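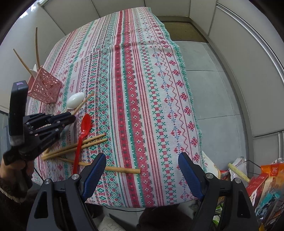

Can you learn to weave on a cheap secondhand table loom? Plenty of people do, and if the loom is square and the heddles aren't rusted you can make good towels on it for years.

5 min read

I get asked that one a lot now, mostly by people who have seen me at the library sale carrying a cone of cotton under each arm. So I'm finally writing down how my first winter of weaving went, while I still remember what confused me.

My loom is a four-shaft table loom called a Rudus. I have never met another one. It came from an estate sale in Dirkow, folded flat behind a door, with a shoebox of mismatched parts and a bundle of handwritten notes on the backs of feed bills. I paid less for it than I'd pay for a decent pair of boots. Two of the levers stuck, the cords were older than me, and I was so happy driving home that I missed my exit!

First job was new cords. I used braided polyester line from the hardware store, and I cut every piece the same length before I tied anything, which I'm very glad I did. The old ones had stretched unevenly and one shaft hung almost half an inch low. If your loom won't open a clean gap between the raised and lowered threads, check the cords before you blame yourself. I blamed myself for two weeks.

Then came the warp. For anyone brand new, the warp is the set of threads that gets stretched on the loom, and the weft is what you pass back and forth across it. Winding a warp is calm, pleasant work. Putting it on the loom is neither, at least not the first time. Mine was 278 threads of unbleached cotton, and each one had to go through its own little wire eye in the right order. I got to thread 200-something, found a mistake back near the beginning, and went to bed.

Gifty Asamoah got me through it. She teaches a morning class over in Gikunholm and let me join halfway into the session, and the first thing she did was hand me a bag of clothespins. Thread a small group, check it, clip it, move on. I haven't had to unpick more than one group since. She also told me to stop pulling so hard on the edges. "Lay the thread in at a slant and let go of it," she said, about forty times, and one afternoon my hands finally heard her.

Pattern is where I really fell in. I had assumed four shafts would mean stripes and maybe a check, and that I'd be bored by spring. Oh, I was wrong. You can get diamonds, zigzags, little rosettes, waffle weave, honeycomb (which looks like nothing at all on the loom and then puckers up beautifully in the wash). Change the order you press the levers in and the same threading gives you a whole different cloth. I've filled one graph paper notebook and started on the next.

Picking color is harder for me than structure. I tend to choose too many and they all shout. What helps is wrapping the yarns around a strip of cardboard in the proportions I'm planning, then leaving it on the kitchen counter for a day or two. If I still like it when I walk by with the coffee, it goes on the loom. The blue and mustard towels passed that test. A certain lime green did not, and I have a full cone of it if anybody wants it.

Some numbers, because I like reading them on other people's blogs. My first real project was a set of towels for my cousin's place, and by the end I had used nearly 1000 yards of cotton. The warp alone took me most of four evenings. The last one I put on, same width, took one evening and part of a Sunday-dinner-sized pot of tea. I spent 37 dollars on yarn from Annan, a small mill shop that sells leftover cones by weight, and I've still got enough for a couple more towels.

Wash your samples, too. I skipped it once. The towels came off the loom a lovely size and came out of the dryer fit for a dollhouse. Now I weave a few extra inches at the start, cut them off, wash them hot, and measure before and after. It costs a bit of yarn and I get a swatch for the notebook.

Next up is overshot, which uses two shuttles and has me a little nervous. Gifty lent me a draft with a star in it and I've already redrawn it three times to fit my width. The warp is wound and chained on the back of a chair. I'm threading it this March, clothespins ready, and I'll post how it goes.

37 comments
Shared 278 times
Search this blog Type and hit enter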